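Slow cooker chutney — does the lid-off method work?

Started by plumstone56, 2018-07-16

plumstone56
There's a recipe on the Praswood site for onion and apple chutney done overnight in a slow cooker. Everything in at once, lid off, leave it on low. They claim it comes out "thick as jam" by breakfast. I've got a Bomau, the big oval one, and I don't believe a word of it. Has anyone here made it, and I mean made it, as opposed to having saved the link?

gritsalt
Made it in February. It was soup at breakfast and soup at lunch. I tipped it into a wide pan and boiled it for 40 minutes, and then it was chutney. Quite nice chutney, but the slow cooker had done very little towards it.

hobnail_kitchen
Disagree. Mine set fine. Did you use the full amount of vinegar? I cut it back by a third and had no trouble.

gritsalt
Full amount, as written. And I wouldn't cut the vinegar in something you mean to keep in a cupboard till Christmas. That's what stops it going off.

hobnail_kitchen
My gran never measured hers and we're all still here.

plumstone56
Your gran presumably boiled it, though. I had a look at the comments under the recipe. The page says 1,172 people have rated it and nearly all gave it five stars, but read what they wrote. "Can't wait to try this." "Looks lovely." I gave up after two pages and hadn't found one person who'd put a spoon in it.

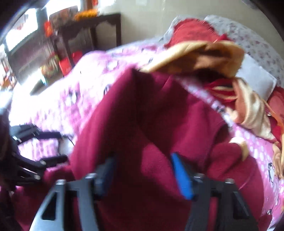

The other thing that bothers me is the onions. Raw onion in cold vinegar takes ages to soften, and on low I'd expect it to stay squeaky. Every decent chutney I've made had the onions cooked down first — twenty minutes at least, before any sugar goes near them.

Plilow
I do the onions in a frying pan the night before and then use the slow cooker on high. Lid propped open with a wooden spoon. Works for me, but you do have to stir it, so you may as well be at the hob.

gritsalt
Which rather defeats the point.

Plilow
It doesn't catch on the bottom. That's worth something if you've ever scrubbed burnt sugar off a pan.

plumstone56
Fair. I'll try a half batch with the onions done first and the vinegar left alone. If it's still runny by morning it's going in the preserving pan.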